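4. Packing fruit and vegetables in reusable zip bags

This section covers loose produce kept on the counter or in the Anedel crisper drawer. For bread and dry goods, see Section 5. For the bag rail and its clips, see Section 3.

Before you start

Wipe the counter and let it dry. Crumbs and grit get into the seal track and stop it from closing. Check each bag for splits along the side seams.

The Plodby drawer insert holds bags up to 410 mm wide. Wider bags can be used on the counter but must be folded once to go in the drawer.

4.1 Laying out the bag

1. Lay the bag flat with the printed side up.

2. Find the seal strip. On many bags it is a thin colored line running across the full width.

3. Smooth the film out from the middle. Wrinkles in the body of the bag do no harm, but a fold lying across the strip has to be pulled out before you close it.

Note: Fruit that came in its own plastic can stay in it while you get the zip bag ready. Keep it to one side, clear of the strip.

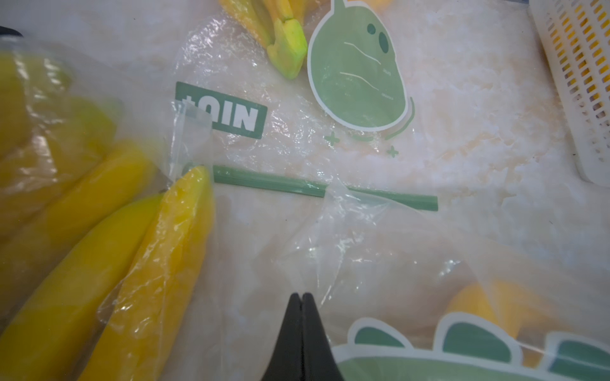 4. Open the strip from one end by pulling the two sides of film apart. Do not pull from the middle, as this stretches the track.

4.2 Filling

1. Put the heaviest items in first. Do not load more than 800 g in one bag.

2. Leave 60 mm free between the produce and the strip.

3. Pack bananas by themselves, with the stems all facing the same way. They ripen other fruit quickly – apples and pears especially.

4. Press the strip closed from one end to the other. For produce that needs air, leave a finger-wide gap at the corner.

Caution: Plastic bags are a suffocation hazard. Keep them away from babies and small children.

4.3 Storing

Bananas stay on the counter until ripe, out of direct sun. Greens and carrots go in the drawer. The Miranda divider can be moved to either side of the drawer, but bags should not be wedged under it.

4.4 Cleaning

Turn the bag inside out and wash by hand in warm water with a little dish soap. Rinse the strip under the faucet and stand the bag open to dry. Replacement drawer inserts can be ordered from Prarkness under part number 76.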